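Visit to the Dendus open day
Reading time: 2 minutes

Dendus builds translation software for small language pairs and opens its office once a year. I went on 2026-03-10, mostly to see how they test the thing. Dendus had set out 200 chairs, and I got one near the back.

The morning was a talk on Brika, their test set. It holds 2,924 sentences taken from leaflets, recipes and appliance manuals, each with two human translations. Manuals are harder than they sound. "Leave to stand" came out of one engine as an order to get up.
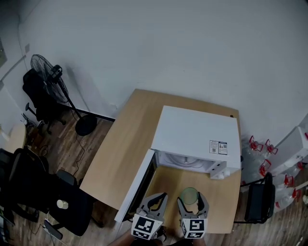
Microwave with the door open.

After lunch we could try scoring ourselves. You get a source sentence and two outputs, unmarked, and pick the better one or call it a tie. I did one batch and called far too many ties. The staff said most newcomers do, and that they drop the first batch from every new scorer.

Liao, the scoring tool, is plain to look at and quick to use. It logs how long each choice takes. I would have liked to see how often two scorers disagree — the slide with that figure went by fast and the handout leaves it out.

They also showed a glossary editor called Loteo, still in testing and due in April. It had 331 kitchen terms loaded. Words such as "tumbler" and "beaker" need a note for each target language, and that part is still done by hand.
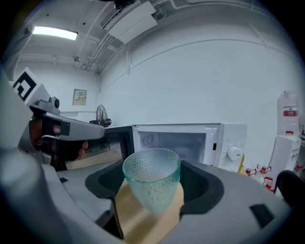
Loteo's notes field is too short, according to one translator at my table, who wanted space for a full sample sentence with every term. Dendus took that down but made no promise.

The day ended at four. Slides are to follow by email.

Comments (2)

Did they say which 702 sentences were dropped from the old Brika set? I have asked twice.

Not in the talk I heard. Try the handout, last page.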